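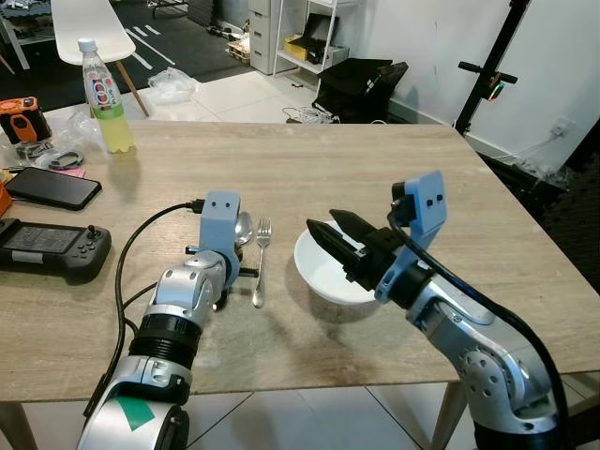

Setting a table for one should never feel like a chore, according to Maysoun Nseir, and the trick is to put the bowl down first and let everything else find its place around it. I have been turning that over ever since she told me, mostly while standing in my own kitchen in Irthorpe with a fistful of forks.

I grew up in a house of 13 cousins at holidays, where the cutlery came out of the drawer in a great clattering heap and you took what you got (usually the fork with the bent tine). So it has taken me years to enjoy the small setting – a shallow white bowl, one spoon, one fork, a bare wood table with no cloth to iron. I like the fork and spoon side by side on the left, both pointing away from me, where my hand can find them while I'm still reading the mail.

Tala Obeidat taught me the rest over a long lunch in March. She owns three bowls and swears she has never needed a fourth. Hers are wide and low, good for lentils or noodles, or for peaches when they finally get sweet, and she will happily eat all of those with the same spoon.

And then there is the clutter! My table collects cables, sticky notes and half-finished bottles of something cold, and I used to clear every bit of it before I'd let myself sit down. These days I push it toward the back, leave myself a patch of plain wood as wide as my elbows, and get on with the soup.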